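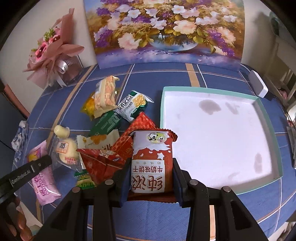

Figure 2. Mixed single-serve snacks on a tablecloth. The red wrapper at the front reads "牛奶味饼干" (milk-flavored biscuits).

4.2 Does the wrapper tell people what is inside?

The usual claim in work on single-serve snacks is that a good wrapper lets a person sort a mixed heap quickly and correctly. We doubt this, at least in the strong form in which it tends to be repeated. Most of the evidence comes from tests in which each packet lies flat, face up and alone. Snacks at home are seldom met that way. They get tipped out of a bigger bag and land on top of each other, and the printed side may be up or down.

Figure 2 shows the kind of heap we mean. The red biscuit packet has a round cartoon cow logo near its top edge and large dark red characters lower down, so it gives a reader two chances. A white and green packet shows yellow corn kernels, and a translucent yellow one lets the filled pastry show through. These are easy cases. The cream-colored wrapper with orange lettering is crumpled, and the red package with the white and blue label has a folded flap and shows only part of its lettering. A study that used only the first group would report a very cheerful result.

In the Grirkell sorting task, 21 adults worked through 484 wrapped items taken from mixed bags. Each person named the likely contents before picking an item up and could change the answer once it was in the hand. The Dradine set used the same items laid out in rows. People did better with the rows, as anyone would expect. What bothers us is that earlier papers treat the row score as if it were the home score, and we found no argument for doing so in any of them.

Color deserves the same caution. It is often said that people learn a color code, with red for milk flavors and green for something else. Red turns up on more than one kind of package in our heap – so does green – and a person who trusted color alone would be guessing. Several people in the task said that they went by color, but their changed answers suggest that they were feeling for shape and stiffness as well. We can't separate the two with the present data, and we are wary of anyone who says they can.

The sample is small and the bags were all bought in April, so seasonal wrappers are missing. Reading skill was not tested either. Section 4.3 repeats the task with the printed side hidden.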